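Reunião de acompanhamento, projeto Flutlow
Dezembro, início às 14h30

**1. Falha da pinça manual**

A equipe de coleta relatou que a pinça manual perdeu o registro de abertura dos dedos durante as tarefas de recolher embalagens na cozinha. O vídeo continuou gravando, mas o valor da abertura ficou parado no último número lido. Das 2.832 demonstrações do lote, 112 têm o defeito.

O alerta do programa só dispara quando o sinal some por completo. Com o valor congelado, não houve aviso, e a falha só apareceu na conferência em Riihimäki.

**2. Causa provável**

O conector do sensor afrouxa com o uso. A bancada da Millar reproduziu o problema depois de cerca de 800 ciclos de abrir e fechar. Falta testar a segunda unidade.

**3. Segurança**

Discutiu-se o risco de treinar o braço de Zoststead com esses dados. Papel-alumínio amassado e papel fino oferecem pouca resistência, e um valor errado de abertura pode levar o braço a fechar com força demais ou a soltar o objeto antes da hora.
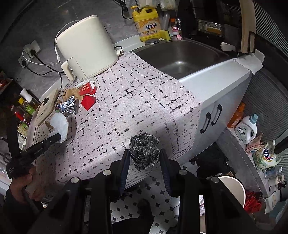
Decidiu-se retirar as 112 demonstrações do lote e suspender o treino até nova conferência. As tarefas com embalagens serão refeitas com o conector travado.

**4. Encaminhamentos**

- Coleta: abrir e fechar a pinça por completo no início e no fim de cada sessão.
- Software: alerta para valor de abertura sem variação por mais de 2 segundos com a pinça em movimento.
- Millar: enviar conectores com trava e o resultado da segunda unidade.

Pendente: quem paga a regravação. Fica para a próxima reunião.

Encerramento às 15h20.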